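Search this site Search Enter keyword Go

Two Arms and a Blue Bin

October 2026

The shared workshop at Baltgate takes up the back half of a former print shop. Members pay by the month and get a bench, a locker and a key. Most of them fix furniture or build speakers. For the past year, one group has been building a pair of robot arms that pick up toys.

The job sounds small. A toy goes into a plastic bin or comes out of it, and the arms have to do it without knocking the bin across the table. The group calls the build Vatus. It began in January with one arm, and the second was bolted down in the spring.

Parts have cost the members almost 700 dollars beyond what they already owned. The finger pads went through 7 versions. The early ones were too slick and let go of anything round, and a later set was so thick that it could not get under a toy lying flat. 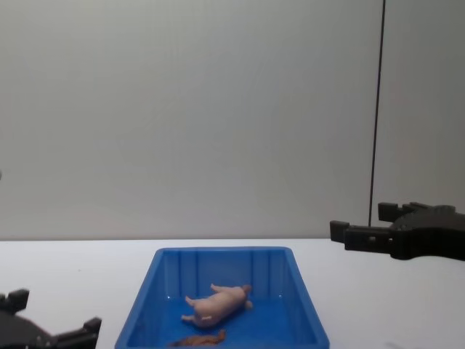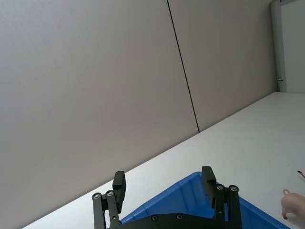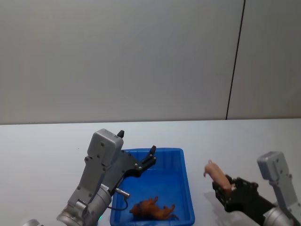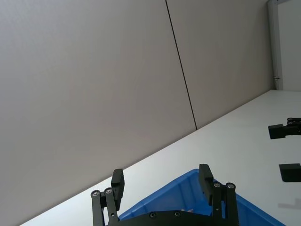 Vatus at the table in Baltgate, with its black grippers and blue bin.

The software side is split in two. A program called Kaneko reads the cameras and keeps a log of each try. Another, Celent, moves the joints. Both were written by members in the evenings, and they did not talk to each other well at first. Kaneko would report a position and Celent would act on it half a second late, after the other arm had already moved.

The log now holds 2,181 tries. The group reads through the bad ones once a month and sorts them by cause. In the last batch, 134 came down to a single cable that tugged on a wrist whenever the arm reached across. A longer cable and two clips took an afternoon - finding the problem had taken three weeks.

Soft toys are still hard. They fold when they are squeezed, and the fingers close further than the program expects. One member wants force sensors in the pads. Another thinks slower closing would do the same work for no money. They plan to try the slow version first, and if it fails, the sensors will come out of next year's dues.

The bench is booked through the end of winter. After that, the group has to move the arms to the other side of the room, where the floor is less level, and set everything up again.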